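**Storage Assembly and Fit-Out Technician (part-time, fixed term)**
Oveck Interiors, Avasstead workshop

Oveck fits out workrooms with freestanding cabinets, base drawer units and wooden countertops. We are hiring one technician for the Carnard job, starting in March. The position reports to Zofia Urbańczyk, fit-out lead.

## Work

The Carnard order covers 68 drawer boxes and 49 fabric bins. Duties are as follows:

- Assemble drawer boxes, mount fronts and attach handles.
- Set runners so that each drawer opens and closes without rubbing on the side panel.
- Place cabinets on countertops, level them and fix them in position.
- Fit bins to the open cubbies and label them according to the parts list.
- Record defects on the job sheet before the end of the shift.

Most units combine drawers at the top with an open cubby underneath. Handles are mounted vertically or horizontally depending on the drawing, and the two types use different drilling templates. Check the drawing number before drilling. A front with holes in the wrong place is scrapped.
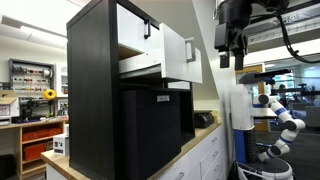 Do I need my own tools?

Oveck supplies drivers, bits, clamps and drilling templates; bring your own work shoes and a tape measure.

## Requirements

- One year of cabinet, furniture or kitchen assembly, paid or as part of a training course.
- Able to read a dimensioned drawing in inches and millimeters.
- Able to lift 50 pounds, and to work from a step platform when a cabinet stands on a counter.
- Careful record keeping. Handwritten job sheets are accepted if legible.

Experience with Demchenko soft-close runners is useful. Training on these is given during the first week.

## Hours and pay

Shifts start at 7:30 a.m. and last 8 hours, three shifts per week. Pay is hourly and depends on experience. Travel between the workshop and the site is paid as working time.

## How to apply

Send a one-page résumé and the name of one reference to Nazar Polishchuk at the Avasstead workshop office. Put "Carnard fit-out" in the subject line. Selected applicants will be asked to complete a paid bench test, which consists of building one drawer box from a drawing and hanging it in a test cabinet.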